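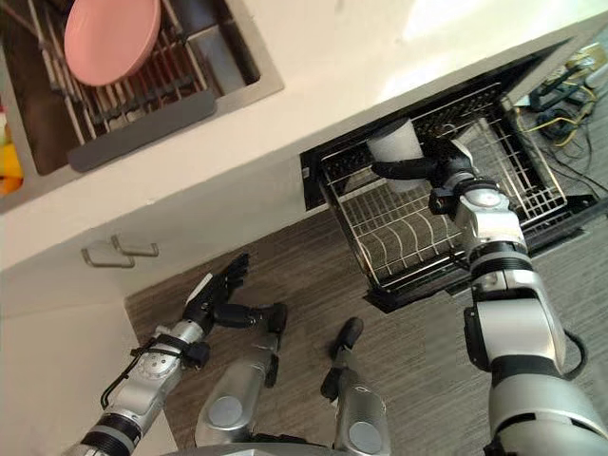
A pink plate in the rack.

Letters to the Evbridge Allotment Register

The Register has received a number of enquiries this season regarding the storage of winter vegetables, and I set out my present practice for the benefit of readers who have recently taken on a plot. My own is 175 paces from the lower gate at Evbridge, on heavy ground, and those with lighter soil should adjust accordingly.

Carrots are lifted in November, before the first hard frost. The tops are twisted off by hand and the roots are placed in boxes of barely damp sand. Split roots are set aside for immediate use. Last year's crop came to 285 carrots, of which almost all were sound when the boxes were emptied.

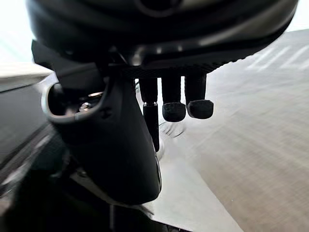 Black rubber tips, side by side.

Leeks require no storage of this kind. They may stand in the row until wanted, provided that the soil can be worked with a fork. Mr Preben Bundgaard, whose plot adjoins mine, earths his up twice and obtains a longer white stem, although he concedes that more grit finds its way between the leaves.
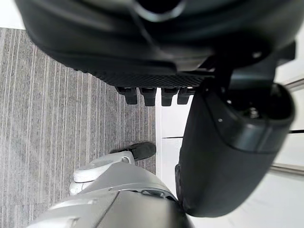 Row of small tabs, from close by.

Apples are to be kept apart from the carrots, which may turn bitter in their company. I wrap each fruit in newspaper and inspect the trays every two weeks. The shed at Bindberg, which I used for 3 winters, proved too warm for the purpose. 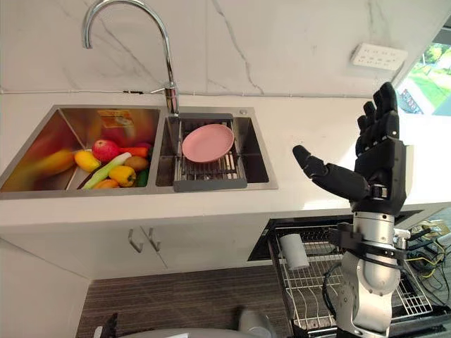

The washing of vegetables is best left until the day on which they are to be eaten. Soil left on the root helps it to keep, and a brush removes most of it in the garden. A mixed heap in the left-hand basin, with apple, carrot, yellow peppers and leek together, is suitable for a soup day, but the leek should be slit lengthwise and rinsed separately. Peppers do not belong in the sand boxes at all. Mine are picked under glass and used within the week.

Notes on parsnips will follow once the Tranar seed has been assessed.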